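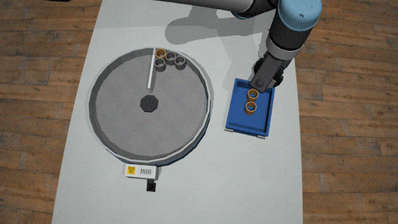

Turntable on the white table.

Wed 1 April. Glue trial, batch 91. Lorne says the Grultimel primer cures overnight at any humidity. I doubt it — the Zistcombe sheet quotes one test, no humidity given. Pull load on my coupon was 157 N, and he promised 400. Isabelle blames my sanding. Maybe. Redo with fresh grit before anyone orders a drum. 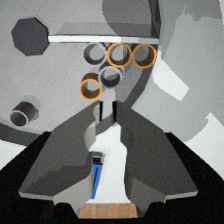 Tubes, three orange and three gray.

Ask Flurina for the raw numbers, not the chart.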